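Gesberg handover fault
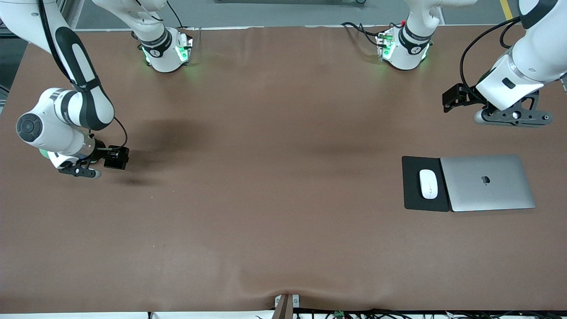 Two-arm workstation with a laptop, mouse and mouse pad on the table.

The Gesberg handover fault is a failure in which two robot arms sharing a table each conclude that the other one has the object. It is named after the Gesberg workshop, where it was first written up in April by Violeta Mansilla, who had hoped to be writing up something else. The item in the original report was a computer mouse. It fell a short distance and survived.

Cause

The arms ran Ketilsson, a control program in which each side keeps its own record of what it is holding. During a handover, the receiving arm reports a grip as soon as its fingers meet resistance, and the giving arm politely lets go. Resistance, however, can also come from the giving arm's own fingers. In that case the receiver announces success while holding its colleague, the giver opens, and gravity takes over the task.

Mansilla reviewed 4000 logged handovers and found 40 of this type. Ketilsson had recorded all of them as completed. An earlier review of 3000 handovers had reported no drops, having consulted only the column marked "completed."

Laptop incident

The fault drew little interest until a closed laptop was added to the routine. After a false grip, one arm returned to its start position with the laptop still partly in its fingers and dragged it toward the table edge. Natalia Tlapale pressed the emergency stop. The stop worked on one arm. The other had been wired to a separate circuit during a repair and carried on for 2 seconds, apparently unaware that the meeting was over.

Correction

Both arms were put back on a single stop circuit. A later version of Ketilsson requires the giver to feel a tug before it releases, which makes handovers slower and has led to occasional standoffs. These end after a time limit, with both arms holding on.

See also: Eletti gripper; Lellon stop circuit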